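My grandmother's rye starter, and what I changed

I grew up with rye bread, but I did not bake it until I was already living in Warkville. At home it was always there on the table, under a linen cloth, and you do not learn to make a thing which is always there. When I moved, I could buy white bread of many kinds, and a brown bread that was white bread with color in it. After one winter I wrote to my aunt and asked for the recipe.

She answered with a letter of two pages. One and a half pages were about the neighbors. The recipe had no weights. It said "flour, until it is like mud after the second day of rain," and I remember I was a little angry with her. Now, after five years, I think it is quite exact.

The starter itself came from Dzintra Petrauskas, who lives two streets from me and who had kept hers since before her children were born. She gave me a spoon of it in a jam jar. I fed it with rye flour and water from the tap, the same amount of each by weight, in the morning and in the evening. For the first week I was nervous like a person with a new dog. I smelled it too often. It should smell sour and a bit like apples. If it smells like nail polish, it is hungry, and you feed it and go to bed.

My first three loaves were bad. The first was wet inside, the second also wet, and the third had a big cave under the crust where you could hide a mouse. I blamed the flour. I changed to the dark one from Venckus, the small mill which sells on Saturdays, and the cave stayed the same. Then I blamed the oven, and this time I was partly right. The dial said one thing and the thermometer said another thing, with a difference of some 73 degrees Fahrenheit. I had been baking in a much cooler oven than I believed.

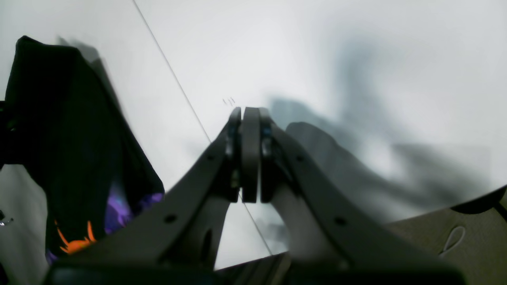

How long should a rye loaf rest before you cut it?

A full day, wrapped in a cloth, and for a heavy loaf two days is better. The inside is still setting when the bread comes out, and if you cut it early the knife comes back with gum on it. I know it is difficult, with the smell in the whole apartment. I used to bake late in the evening so I would be asleep for the worst hours.

People write to me also about the tin. I bake in a long narrow one with a lid, brand Stalleo, which I bought used. My aunt uses no tin at all. She shapes the loaf with wet hands and puts it on cabbage leaves, and the bottom takes the pattern of the leaf. I tried it once in February, and my dough walked slowly to all sides until it was a plate. She says my dough was too wet. I say her table is colder. We did not agree yet.

The caraway is another question where I have moved away from the family. In our house it was ground so fine you could not see it, and a lot of it. I toast the seeds in a dry pan and leave them whole, and I use half. Valdis Paju, who came to eat with us at Easter, told me politely that it was very good bread and that it was not rye bread. He ate four slices with herring, so I was not too sad.

What I make now is this. In the evening I mix a big spoon of starter with 112 grams of rye flour and the same of warm water, and leave it covered on top of the refrigerator. In the morning I pour hot water on a bowl of cracked rye and let it become cool enough for a finger. Then everything goes together with salt, dark syrup, the caraway and more flour. No kneading, because rye does not care for it. I stir with a wooden spoon until my arm complains, smooth the top with a wet hand, and wait until small holes open on the surface like on a pancake. Then it goes in the oven, hot at first and lower after a quarter of an hour.

The bread keeps for more than a week. On the first days I eat it with butter only. Later I toast it, and the last dry end I soak with raisins and a little lemon and cook it to a kind of sweet soup, with whipped cream on top. My husband does not understand this soup. More for me!

Next time I want to write about the malt, which I still buy and would like to sprout myself. Ona Lill has promised to show me how she dries hers on the radiator, but first she must find the tray.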